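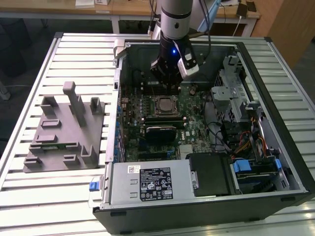
Nantana Suksawat: Did you check the left lung bag before swapping the compressor line? On ours the chest stopped rising on one side and it was the bag folded over at the bronchus, not the air supply.

Ticket 2149
Site: Curanbridge sim lab, room 3
Item: Jemus adult airway manikin
Opened by: Nuria Alemneh
Priority: high, airway day is Tuesday
Status: open

Reply to Nantana: no, hadn't checked. Went straight to the line. Will do bag next.

Original problem, so it's all in one place. Left chest doesn't rise on bag-mask. Right side fine. Tube in, cuff up, same thing. Pulled tube back a bit in case we were down the right main, no change. Tongue swelling works, laryngospasm works, jaw lock works. Software shows both lungs enabled and no fault.

Log

8:15 Power cycle. Left it off 5 min. No change.

8:30 Swapped air line from compressor. Regulator reads same as before. No change. Old line back on, nothing wrong with it.

8:50 Reset lungs from the instructor tablet. Both went to "normal compliance". Right rises, left flat. Set left to "pneumothorax" and back to normal to see if the valve would wake up. Could hear a click on the left side when switching so valve is getting the signal at least.

9:20 Read Nantana's note. Chest skin off. Velcro on the left shoulder is nearly dead btw, add to order.

9:35 Left bag out. Was folded, like she said, neck of it doubled under the rib plate. Flattened it, reseated. Rises now but slow, maybe half of the right. So part of it.

9:50 Bag in the sink, blew it up by hand, held it under. Bubbles along the seam near the neck. Small split. Right bag same test, no bubbles.

10:10 Looked for spares. Drawer says LUNGS, drawer contains two neck skins and a cric tape roll. One Bianchini bag from the old torso in the cupboard. Neck is wider but fits if you use the clamp off the old torso as well. Don't use tape, somebody did that last time and it took ages to get the glue off the bronchus.

10:25 Bianchini bag in left. Both sides rise. Left goes a touch higher becuase the bag is softer. OK for bagging and tube checks, NOT ok for anyone teaching compliance or one-lung stuff.

10:40 Skin back on. Tested with i-gel size 4, ETT 7.5, plain bag-mask. All fine. Then the Zedix video scope: view ok, cords ok, but blade squeaks and drags on the tongue. Silicone spray was empty. Used the lube sachets. Please everyone use the lube, dry blades are what tears the upper airway.

Vendor

Called Jemus, option 3, on hold a good while. They say lung bags are a consumable so not under the service plan. Part is 1040, sold in pairs. Asked if the fold could have caused the split, guy said likely if it was run like that for a few sessions. Asked for it in writing, no email yet.

Ordered: 1040 x 1 pair, shoulder velcro, silicone spray. Won't be here for Tuesday, they said. Running with the Bianchini bag.

To do
- label on the manikin, left lung is a substitute
- move compliance station to the other manikin, I'll ask whoever is leading it
- sort the LUNGS drawer
- add "check bag necks" to the monthly check, it only says look for leaks now
- chase Jemus email

Nantana Suksawat: When the new pair comes change both sides, even if the right one passes. Otherwise they never match and you'll get faculty asking why the breath sounds and the rise look off. Also roll the neck of the bag over the ring before you put the rib plate down, then tug it. If it slips on the tug it'll fold again.

Ok will do both. Didn't know about the ring thing, our last bag was just pushed on. Keeping ticket open til the parts are in and tested.

Nuria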